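Speaker notes: Front-loader care in shared laundries
Stolbridge Housing Services, maintenance briefing, May 29, 2018

Slide 1. Scope
Keep this short. The talk covers routine care of front-loading washers in shared laundries: door, gasket, drum, filter. Dryers are a separate session in October. Electrical faults go to the contractor and are not discussed.

Slide 2. Why front-loaders
Less water per load than the old top-loaders. The trade-off is a horizontal drum, which needs a watertight door seal. Most of our call-outs trace back to that seal or to the drain filter. Last year we logged 400 washer call-outs across all buildings. Nearly half were closed without a part being replaced.

Pause for questions about the log if anyone has brought their own numbers.

Slide 3. The door
The door hangs on one side and carries its full weight on the hinge. Residents lean on it, rest baskets on it and hang wet towels over it. A sagging door no longer meets the latch squarely, and the machine will refuse to start. Check for vertical play by lifting the outer edge gently with the door half open. Any movement at the hinge, tighten the screws before ordering anything.

The glass is domed inward on a closed door. Its job is to keep clothing off the seal and push it back into the drum. Wipe it with a damp cloth. No abrasive pads.

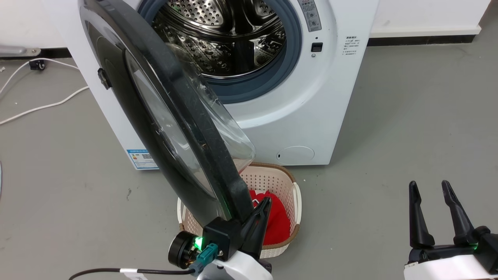 Slide 4. The gasket
Pull back the fold at the bottom of the ring and look inside it. Expect lint, hairpins, coins and grey sludge. Clean with warm water and a drop of dish detergent, then dry the fold. Black spotting that wipes off is surface mould. Spotting that stays after two cleanings goes on the replacement list. Leave the door ajar between loads so the rubber can dry.

Slide 5. The drum
Run a hand around the inside with the machine off. Feel for snags at the perforations, usually an underwire or a bent coin. Check the gap between drum and gasket for small socks. Once a month, run an empty hot cycle with the Bruvico cleaner, one sachet, nothing else in the drawer.

Slide 6. The filter
Usually behind a cover low on the front panel. Put a shallow tray and an old towel down first. Open it slowly and expect up to 700 mL of water. Rinse the filter, look into the housing for debris, refit hand-tight. Interval is every 4 weeks in the Xiong building and every second month elsewhere.

Slide 7. Loading and sorting
Points for the wall notice:
- One colour group per load. New reds go alone the first time.
- Empty pockets into the tray, not the drum.
- Leave a hand's width above the dry load.
- Basket on the floor, close to the door, for loading and unloading. Never on the open door.

Slide 8. Close
Hand out the checklist. Iltex gaskets are held at the depot and can be signed out with the machine's asset number.

Related items
Dryer vents and lint traps
Reading the washer fault log
Floor drains in basement laundries

Contact: Stolbridge Housing Services, Maintenance Desk | © 2018 | Back to top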